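Inicio · Hilos · Guardados · Perfil · Buscar

Usamos cookies propias y de terceros. Aceptar · Configurar

Abro hilo sobre cajas de regalo hechas en casa. En septiembre me toca preparar 14 para la gente de Plelo y he empezado a probar combinaciones con lo que tengo, para no comprar a última hora.

El año pasado las encargué hechas a Kimer. Venían bien presentadas pero llevaban mucho papel de relleno y poca cosa dentro. Este año las monto yo en la mesa del comedor, con cajas verdes sin tapa y bolsitas de tela. 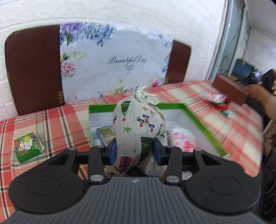

Cuaderno de la despensa · @cuadernodespensa · jue 20 jun

La bolsita es de tela cruda, de trama gruesa, con dibujos de fiesta pequeños: asteriscos de colores, una estrella rosa, un paquete de regalo granate. Se cierra con un cordón blanco anudado arriba.

Son de un lote que pedí en Sayegh. Pone que sirven para alimentos, pero yo meto siempre lo de dentro en su propio envoltorio. La tela coge olores enseguida, sobre todo si hay café o especias cerca.

Sobre el nudo: doble y sin lazo grande. El lazo grande se engancha con lo de al lado y al sacar una cosa salen todas.

No las lleno hasta arriba. Si la bolsita va muy apretada se pone dura y ya no se acomoda a la caja. Dejo unos dos dedos libres debajo del cordón.

Las cajas las compré en Gestska, en un paquete de 40. Sobran bastantes — las que queden irán al armario de los manteles, que siempre hace falta algo para separar servilletas.

Pongo un mantel de cuadros debajo mientras preparo. Así no rayo la mesa y al terminar lo sacudo en el balcón con todas las migas y los hilos.

Orden que me funciona: primero lo que tiene forma fija, pegado a una pared de la caja. Después lo plano, de pie o inclinado. Lo blando al final, en el hueco que quede.

Si se hace al revés, lo blando ocupa el fondo y lo demás se queda bailando encima. Lo hice así con la primera y tuve que vaciarla.

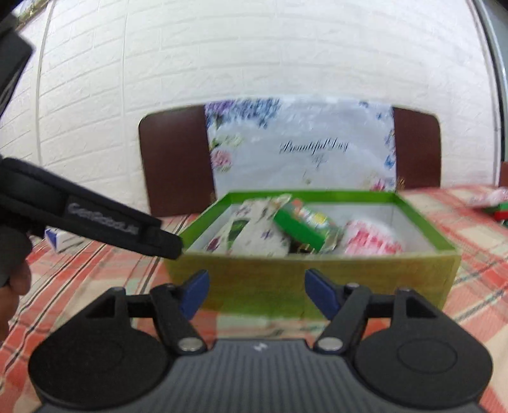

Caja verde con tres cosas dentro. Detrás, la silla con la funda de «Beautiful Day».

Tres cosas por caja me parece suficiente. Con cuatro hay que empujar y se arrugan las etiquetas.

Me preguntan por mensaje si van con tapa. No. Las llevo en coche, en una bandeja, y encima pongo un paño. Para enviar por correo estas cajas no valen, haría falta otra más alta y con cierre.

Presupuesto: no he terminado de sumar. Cuando tenga el total por caja lo añado a este hilo.

Pendiente para la próxima tarde: cortar las tarjetas, decidir si el nombre va en el cordón o en el borde de la caja, y comprar más cordón blanco. El que tengo no llega para todas.

Si alguien ha probado con cordón de algodón más fino, que me diga si aguanta el nudo. El mío se abre un poco en las puntas y estoy pensando en cambiarlo.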